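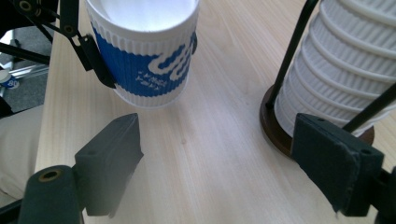
Blue and white paper cup, ribbed.

Wednesday, late evening

I did not want to write about football again this week, but my head is full of it and I will not sleep if I don't put it somewhere.

Tangen lost the last match of the season at home to Ronton, and with this they finish fifth. Fifth gives you nothing. Fourth gives you the playoff and two more weeks of hope. I have followed this club for 7 years, from the first autumn after I moved here, and I should be used to it by now. My father's team at home was also a team that finished one place under the line, so maybe I was prepared for it as a child.

I want to be fair about the match. Ronton were better in the first half, and it was not close. They pressed high, our two center backs had no one to pass to, and the goalkeeper kicked the ball long to a striker who is not tall. The first goal came from a corner. The left back lost his man, and I knew before the ball arrived that it would be a goal. It is a strange feeling, to know it one second early.

After the break we changed to three at the back and it became a different game. The young midfielder from Brurnwood, the one on loan, came on and asked for the ball every time. I like a player who asks for the ball when his team is losing. He made our equalizer with a pass I would not have seen even from the stand, between two defenders and with the outside of the foot. For twenty minutes I believed completely. The man next to me, who in all this season has said to me only "good evening" and "cold," took hold of my sleeve and did not let go until the ball went out.

Then came the second goal for Ronton. I have seen it again on my phone five times, and I am still sure the winger was offside when the first pass was played. The flag stayed down. I will write it here and then I will stop: he was offside.

The attendance was 1,914. They read it out in the second half and people clapped, as they do, for themselves. In my first season there were evenings with fewer than 1,000, and you could hear each word the coach shouted, also the ones he should not shout. So something has grown here, even if the table doesn't show it. I try to remember this when I am angry.

I am not angry at the players. I am a little angry at the coach, who waited until the break to change what everyone could see after a quarter of an hour. He is a loyal man and he trusts the eleven he picked. In October I praised him for this in these same pages (I looked it up tonight, it is there, in my best handwriting). Now I write the opposite, and both times I meant it. I suppose a diary is good for catching you in such things.

On the way out there was the usual slow walk down to the bridge, everyone in the same direction and not much talking. A boy in front of me had the old shirt, with Selix across the chest, from before they changed the sponsor. It was much too large for him and reached almost to his knees. He was explaining to his mother how the playoff could still happen if another club had points taken away. She listened to all of it. It cannot happen, I checked, but he had the rules nearly right.

I missed the 9:40 bus and walked home. It was mild, the first evening I did not need the scarf for warmth. At home I ate bread and cheese standing up and read what the others wrote on the supporters' page. Half of them want a new coach, half want a new striker, and one person wants the pies from two seasons ago back. I wrote a long answer about the offside and deleted it.

The loan player goes back to Brurnwood now, I think. It would be good if we could keep him, but we have no money and they have seen the same pass that I saw. I would like to see him play there at least once. It is one hour by train, with a change.

The season ticket must be renewed before the end of June. I told myself at the second goal that this year I would wait and think about it properly, compare the price, perhaps choose only some matches. The form is already on the kitchen table and I have filled in the name and the seat number. Same seat.

Tomorrow: call the dentist, buy lamp bulbs, wash the scarf.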